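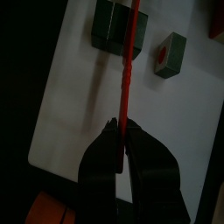
Figure 3. Wrist camera view with the red rod held between the two fingers, over the white board and its green blocks.

3.2 The bench setup

We built the Piltier cell in a shared workshop, on a bench that other members also use in the evenings, and a good many of our choices come down to that plain fact. Everything had to go up quickly and come down again without a fight. The parts sit on a white board with rounded corners, which we can lift away in one go at the end of a session, and the arm stays bolted to its own plate. We tried working straight on the tan surface first and were never very happy with the shadows.

The task itself is easy to describe and, as we found over a long and rather humbling spring, not so easy to do well. The arm has to bring a thin rod to a small block and seat it in a round hole in the top face. We lined the hole in red so that it would stand out from the dark green around it, even in the poor evening light we usually work in (see Figure 3). The rod is smooth for most of its length, with a short ribbed section that we were fond of as a visual landmark - it gives the tracker something to hold on to when the tip is lost between the fingers.

All of the control code runs on Plarine, with a loop that we kept deliberately modest. We recorded 912 attempts in total, and set aside 90 of them before any tuning was done, so that we would have something honest to test against later. In May we also changed the finger shape, going to a narrower tip, and the attempts made before that change are reported separately in Section 4. Readers who would like to build their own version should start with the fingers - they took us far longer than the software did.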